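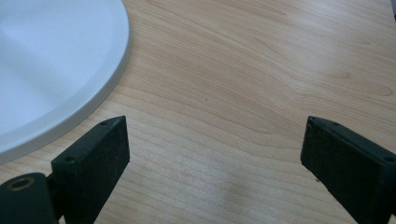 Support wrote back overnight that a Furia router dropping its connection every evening is nearly always a channel problem, and that I should pick a fixed channel and leave it alone for a few days. Okay! Fair enough, I did that, so I'm adding to the ticket instead of opening a new one.

Ticket status: open (again, sorry)
Opened: 22/08/2023
Product: Furia mesh router plus one satellite
Provider: Haberkorn
Location: Hirkemgate, second floor apartment, lots of neighbors with lots of wifi

What happens: everything works great all day, video calls, music, the whole deal. Then sometime after dinner the upstairs satellite goes from green to orange and every gadget hanging off it loses the internet. The phones still say they're connected to wifi (full bars, even!) but no page will load. It comes back by itself after a while, or right away if I pull the plug on the satellite and put it back in.

Update 1
Set the main router to a fixed channel like you said. First evening was perfect and I got all excited and nearly closed this. Second evening, orange light, right in the middle of a movie. So no luck there, but the speed next to the main router did get better, so I'm leaving that setting where it is.

Update 2
Moved the satellite off the bookshelf and out into the hallway, closer to the stairs. The Cimora app now says the signal between the two boxes is "good" where it used to say "fair". Still dropped. I also noticed the app's log shows the same line every time:

backhaul lost, retry 3 of 3, restarting radio

I don't know what backhaul is but I'm guessing it's the part where the boxes talk to each other? If that's wrong, please tell me, I'd like to know.

Update 3
Factory reset on both. I did the long press with the paperclip until the light blinked, then set it all up from scratch with a new network name, which meant going around the apartment and reconnecting every single thing, including the printer, which took longer than everything else put together. Firmware says it's up to date. I also called Haberkorn while I was at it and they ran a line test and found nothing wrong on their end. They did offer me a faster plan (of course they did).

Update 4
Okay, this might be something. I went into the advanced menu and found a setting called "evening power saving", and it was switched on. I sure didn't turn it on, and it came back on after the reset too, so I guess it ships that way. I switched it off on the main router. The satellite doesn't show the same switch, so I can't tell whether it follows along or has its own setting hiding somewhere.

No drops in 14 hours, and that includes one full evening. I don't want to jinx it.

My questions for you:

Does the satellite copy the power saving setting from the main router?
Will a firmware update in September (the app says one is coming) turn it back on?
Can I go back to automatic channels now, or is the fixed one better in a crowded building?

Please keep the ticket open through the weekend. I'll post the log if the orange light shows up again.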